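十二月走Evemis环线，雪鞋到底要不要背？

山路慢行
打算十二月带我弟去走Evemis环线，住一晚，从Drurholm停车场上，湖那边下。夏天走过两次，路是熟的，冬天没去过。现在卡在一件事上：雪鞋背不背。

我的包是52升的，冬天睡袋塞进去以后基本满了，雪鞋只能挂外面。我弟没穿过雪鞋，冰爪倒是用过，就是那种套在鞋上的简易款。查了几篇去年的记录，有人全程冰爪，说雪踩得很实；有人说过了垭口以后一脚下去到膝盖，走得想哭。两篇隔得不远，看得我更糊涂。

垭口海拔2000米，夏天从停车场上去慢慢走一上午。冬天天黑得早，我想天亮前出发，中午之前过垭口，下午到湖边扎营。第二天沿湖出来，搭车回停车场取车。

请走过的说说，最近那边雪况怎么样，雪鞋值不值得背。

冷杉底下
背。垭口北面那一段背阴，风把雪都吹到那边堆着，有没有人踩过差别非常大。你看到的两篇记录都没说错，一篇前面有队伍开路，一篇没有。你没法保证前面有人。

重量上没多少，挂在包两侧，用扁带捆紧，别让它晃。我第一年图省事只扣了一个卡扣，走一路敲我胳膊肘。

老獾
我持反对意见。Evemis环线我冬天走过好几回，没有一回真正用上雪鞋，都是从头背到尾。上山那段林子里坡陡，树根多，穿雪鞋反而难走。出了林子是石坡，风大，雪存不住，要的是冰爪。真正有深雪的就是垭口下来到第一个拐弯，那一段慢点走，咬牙也就过去了。

两个人两副雪鞋，加上捆的带子，背着上那么多爬升，累出一身汗，到垭口一吹风，比陷几脚危险。
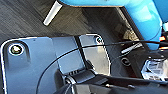
另外新手第一次穿雪鞋就放在带宿营的路线上，我觉得不合适。要练先找条平的路练，Grornville后面那条林道就可以，来回半天，走坏了也能自己走回来。

冷杉底下
回老獾：你说的“慢点走也就过去了”，前提是两个人体力都够，时间也够。楼主弟弟冬天没走过这条。膝盖深的雪，没走过的人一开始劲头足，走一会儿就废了，后面还要扎营、化雪烧水、做饭，这些都要力气。

出汗的问题我同意，不过那是穿衣服的事。上坡前就该脱一层，宁可起步的时候有点冷。

老獾
衣服谁都会说，真走起来谁愿意停下来脱。我带过的人十个有九个是走到后背湿了才想起来。

我的意思是，东西越多，节奏越慢，节奏越慢越容易把过垭口的时间拖到下午。下午那边起风，这个你应该也清楚。

湖边的鱼
插一句，我上个月月底去过，没走全程，从湖这头往上走到第二座木桥就回来了。桥以下路面是硬的，早上有冰，冰爪够用。桥以上雪开始变软，我没带雪鞋，走到小腿深就掉头了。垭口那边什么样我不知道，没上去，不乱说。

湖边营地能用，靠里面那几块地避风。水源是那条小沟，边上结冰，中间还流着，拿杯子舀得到。湖面冻了一层，不要上去，看着很结实，靠近入水口的地方颜色发黑，那里很薄。

山路慢行
谢谢各位。湖边的鱼这个信息太有用了，原来我还想在湖面上取水。

补充一下情况：我弟体力比我好，跑步的，就是没耐心，爱往前冲。我自己膝盖一般，下坡慢。我们冬天在山里睡过一次，就在Grornville林道边上，离车很近，那晚不算冷。

雪鞋我没有，得租或者买。看到Peñalver有一款入门的，二手219元一副，不知道有没有人用过？

冷杉底下
Peñalver那款我朋友有。框架没问题，绑带是橡胶的，冷了以后硬，戴着厚手套不好扣。买的话先在家戴着手套反复穿脱，练到不用看也能扣上。二手的重点看绑带根部有没有裂，用手拉开看，裂了就别要。再看底下的齿，磨圆了的在硬雪上会打滑。

只去一次就租，去几次就买，这个自己算。

半块馕
用过Peñalver那款，说一下缺点。后跟没有垫高的支架，上长坡小腿很酸。尺寸偏小，背重包的时候浮力不太够，粉雪里该陷还是陷，只是陷得浅一些。优点是窄，走林子里不容易自己踩自己。

我觉得你们两位吵的其实可以折中，一副雪鞋，走前面的人穿，后面的人踩着他的印子走，用冰爪。我和我爱人就是这么走的，两副变一副，轻一半。

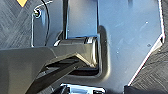
走的时候隔一阵换一下人，换人的时候顺便喝水吃东西，不要专门再停一次。下坡不要换，谁穿着谁就穿到底。

老獾
这个办法能用，但有个毛病。前面的人穿雪鞋踩过，表面看着平，后面的人重量集中，照样会踩穿，尤其是背着大包的。你和你爱人体重差得多吗？轻的走后面才行。

半块馕
她走后面，她比我轻很多，包也是小的。你说得对，反过来可能就不成立。楼主看看自己和弟弟谁重。

山路慢行
我重……我弟瘦。那就是我穿雪鞋开路，他在后面。对他来说也好，省得他往前冲。

还有个问题，过垭口的时间，你们一般卡在几点？

老獾
中午十二点。十二点到不了垭口就原路回，别商量。要回就从碎石坡底下回，那里还有避风的地方，上了坡再回头就难受了。

冷杉底下
我卡得更早，十一点。这个我们俩总算方向一致。出发前就把时间说好，两个人都点头，到点了谁也不许说“再走一会儿看看”。

湖边的鱼
还要考虑搭车的事。湖边出口那边冬天车很少，我那天等了很久才有一辆。最好提前在那头放一辆车，或者找人接。如果就靠搭车，第二天别睡懒觉，中午以前出来，下午基本没车。

山路慢行
搭车这个我没想到，夏天随手就有。那要不要干脆反过来，从湖边上，Drurholm那边下？

冷杉底下
反过来第一天的爬升更集中，而且北面那段深雪变成上坡，更累。好处是第二天下来车就在停车场。我不推荐第一次冬天走就反穿。

老獾
我推荐反穿。深雪上坡虽然累，可是人是清醒的，早上有力气，雪也还硬。顺着走，北坡是下午走的，太阳不照，前面一身汗已经出过了，人也松懈了，容易崴脚。而且反穿可以第一天只走到湖边营地，扎好了空身往上探一段，看看雪怎么样，第二天一早轻松决定走还是不走。不走就原路回去开车，根本不存在搭车。

半块馕
老獾这条我赞成一半。先到湖边营地住下，第二天只带日用的东西往垭口走，走到哪儿算哪儿，再回营地拔营出来。这样环线就不走了，改成原路往返，车也在湖边，雪深雪浅都能接受。第一次冬天去，我会这么选。

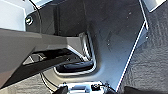
银色U形金属支架，旁边为深灰色面板

不过有人就是想走完一圈，往返觉得没意思，这个看个人。

山路慢行
往返我能接受，我弟可能会嘀咕。让他嘀咕去吧。

那就变成：第一天从湖边停车的地方走到营地，第二天轻装往垭口走，定好时间折返。雪鞋还是带一副，放在营地也不占地方，第二天看情况背不背。

冷杉底下
可以。这样雪鞋不用背着上全程爬升，老獾也没话说了。

老獾
我还是有话说，我觉得小腿深就掉头，那就用不着。不过他愿意带就带吧，反正营地之前路平。

风向标
看了半天，问个别的。这条线现在冬天有没有登记的地方？我记得以前Drurholm那头有个本子，去年去看没了。

湖边的鱼
湖边那头没有本子。我是发消息给家里人，写清楚路线、车停哪里、最晚几点联系。桥以上没信号，营地靠湖口站着有时候能收到一格，别指望。

Visitación Arroyo
本子从Drurholm停车场挪到了路口的公告牌背面，有个带盖的盒子，笔经常冻得写不出来，自带铅笔。湖边那头确实没有。 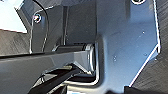 Grornville徒步俱乐部 冬季路线组

Visitación Arroyo
接着上面说。冬季路线组前些天走过垭口南侧，只到碎石坡顶，没有翻过去，北侧的情况我这里也没有新的。南侧林子里有两棵倒木横在路上，一棵能跨，一棵要从下坡方向绕，绕的地方有点滑，靠树走。碎石坡上的标记杆有几根歪了，起雾的时候不要只看杆子，要对着地图或者轨迹走。

关于时间，我们组里冬天统一按十一点半过垭口算，比两位说的都差半个钟头，你们可以继续争。

关于雪鞋，组里活动的要求是过垭口必须人手一副，不过垭口的不要求。楼主现在的计划不过垭口，带一副合理。如果到了第二天觉得雪况特别好，临时想翻过去走完环线，请不要这么做，车在湖边，帐篷也在湖边。

再提醒一下营地上方那个坡。刚下过大雪或者刮过大风之后，坡脚那几块平地不要扎，看着避风，实际上正对着上面的雪檐。往湖的方向多走几步，林子边上有地方。

山路慢行
太感谢了。坡脚那几块平地夏天我就扎过，差点又扎过去。铅笔记下了。

湖边的鱼
我说的靠里面那几块地，不是坡脚那几块，是林子边上的。刚才没写清楚，更正一下，别看错了。

冷杉底下
睡垫也说一句。单用充气垫不保险，下面加一张泡沫的，漏气了还有得睡。气罐晚上放睡袋脚底，早上点火容易很多。鞋垫拿出来放怀里，鞋口朝下扣着，里面不进霜。

半块馕
水也是，睡前烧一壶灌瓶子里，拧紧了放睡袋里，早上直接能做饭，不用摸黑去沟边。瓶子别灌太满。滤水器如果带了，也得放怀里，冻过一次滤芯就不能信了，冬天我干脆不带，全烧开。

老獾
同意，滤水器别带。头灯电池换新的，备用电池放贴身口袋。

山路慢行
清单改好了：雪鞋一副，冰爪两副，泡沫垫加充气垫，铅笔，滤水器去掉。雪鞋先租，绑带按冷杉说的检查。天气要是预报大风就往后推，反正那段时间都有空。回来把桥以上的雪况发在这里。

读者评论

木头人：北坡那段深雪我前年是手脚并用过的，支持背雪鞋。

小满：请问湖边停车的地方冬天铲雪吗？我的车底盘低，怕进去出不来。

湖边的鱼 回复 小满：我去的时候铲到路口，里面那截没铲。停路口往里走一段就行，别堵着铲雪车掉头的地方。

阿塔：租雪鞋的话记得问能不能换绑带，我上次租到一副左边扣不紧，拿绳子绑了一天。

白水煮面：一直以为冬天反穿更累，看完老獾那条准备下次试试。

冷杉底下 回复 白水煮面：试之前先看雪况，刚下过雪别试。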